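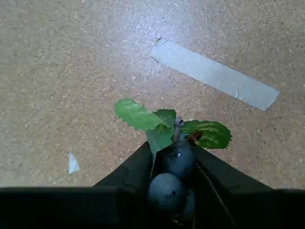 Artificial grapes, stem up, between the gripper fingers.

12/20/21

Trailer notebook, first entry since we got back from the Clilarberg loop. I want to get all of this down before I forget which rattle came from where. 934 miles on the odometer, door to door, and the little Ukano did it all without leaving anything on the road! I'm still grinning.

Route as driven: down the river road to Dreltbridge, over the ridge to Clilarberg, then home the long way by the lakes because Hyun-seo wanted to see the old ferry landing (worth it, and there's a flat gravel lot right beside it that will take a trailer with no backing up). The plan was to do the ridge on the first day. Don't plan that again. By the time we'd stopped for lunch and then stopped again for the overlook, it was getting dark and I had no interest in finding out about those switchbacks by headlight. We stayed in Dreltbridge and had a great evening, soup and pie at the place by the bridge, so no harm done.

Towing

Much better than November. Moving the battery box forward of the axle did exactly what Deming said it would. In November I could feel the tail start to wag coming down any long hill with a side wind, and this time I got nothing at all, even with trucks passing. I'd like to weigh the tongue properly before spring. Right now I know it feels right and that's all I know.

The new mirrors are wonderful. The left one creeps inward over rough pavement. Put a lock washer behind the knob, or ask Eifion what he used on his.

Water

Drain valve is in a stupid place and I put it there. You have to lie down on your side to reach it, which was fine in the driveway and less fine in the slush at Clilarberg. Move it to the curb side, behind the wheel, with a short hose so it drips clear of the step. Already have the fittings in the blue coffee can.

Pump worked every time. It's loud enough to wake the whole campground, though. Try a piece of the old yoga mat under the feet, and loosen the hose clamps where the line touches the cabinet wall - I think half the noise is the plywood acting like a drum.

Heat

The coldest morning was 41 inside when I woke up, with the Partanen off all night and both vents cracked. I'm delighted with that. The wool behind the headboard panel is doing its job. The weak spot is the galley hatch, where I could feel cold air coming in with the back of my hand along the whole bottom edge. Su-bin suggested the hollow rubber seal from a truck cap and says it cuts with scissors. Order enough for the hatch and the side door too.

Ran the Partanen for a little while before bed each night and it took the chill off very quickly. The cabin gets steamy if you cook with the hatch closed, so don't cook with the hatch closed. Wiped the windows with a dish towel, hung the towel up, and it was still damp the next afternoon. Need a towel bar somewhere with air moving past it.

Power

The 400 watt inverter is plenty for us. Charged the phones, the camera, and Hyun-seo's reading light, and ran the small fan one evening just to see. Tried the kettle for fun and it tripped right away, as it should. Label the outlet so a guest doesn't try the same thing.

Loose ground on the porch light. It flickered on washboard and came back on its own. I wiggled everything back there and couldn't find it, so that panel has to come off. Do this one FIRST, before the hatch seal, or I'll end up gluing over the screws.

Storage

Too much food again! We carried a sack of potatoes the whole way and ate out of bakeries. For the next trip, pack breakfast and one supper and buy everything else on the road. The Dreltbridge market is open in winter, and the bread there is better than anything we brought.

The map drawer is my favorite thing in the whole trailer. Paper maps lie flat, pencils in the groove, flashlight in the corner. It slid open once on the ridge and dumped the pencils in the bed. Wants a stronger catch. Yi-an has a box of brass ones left over from her boat and offered me a couple, so go by there this week.

Boots need a home that isn't the doorway. Thinking of a shallow tray under the step, hinged, so it folds up for driving.

To do, in the order I'll probably do it:
Pull rear panel, fix porch light ground
Hatch seal, then the side door
Move drain valve
Drawer catch
Pump mat
Mirror washer
Label on the inverter outlet
Repack the wheel bearings (felt cool to the hand at every stop, but it's time)

Next trip

Clilarberg again, in warmer weather. We had five nights for the whole loop and could have spent every one of them up there. The campground road goes on past the gate to a fire tower trail we didn't get to, and the man plowing told us you can see both lakes from the top. Eifion and Su-bin want to come along with their van, so we'd need two sites side by side. The upper row is better for that. The lower one is pretty but it slopes, and I used every leveling block I own.

Cut two more leveling blocks. There's a piece of the old deck beam behind the table saw that should do it.

Deming has my torque wrench.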